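Kesbridge Wellbeing Rooms: yearly safety checklist, with comments
Checked by Tarık Canpolat, Oct 28, 2023

1. Herbal tea cupboard
Passed. All the jars are labelled and in date, bless whoever did the turmeric (it gets everywhere!). Please keep the St John's wort on the top shelf with its warning card, as it can upset a good many prescription medicines.
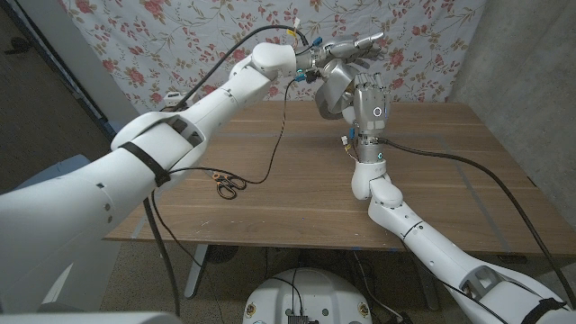 2. Supplements
Passed with a comment. Two tubs of green tea capsules had lost their leaflets, so I've set them aside until Stokska sends new ones. Anyone having cancer treatment should speak to their hospital team before taking any of these, however natural they sound.

3. Treatment room
Passed. Couch brakes hold well, and the heater, tag 295, has a sound plug and flex. I'd still love a second grab rail by the door, if funds stretch to it by February.

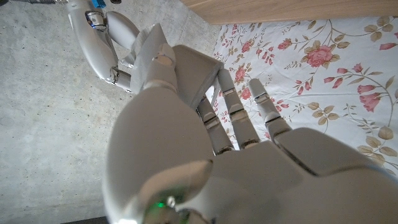

Rose-patterned sheet, treatment room

4. First aid box
Not passed yet. Plasters are low and the eyewash has expired. Order ref. 1414 is in.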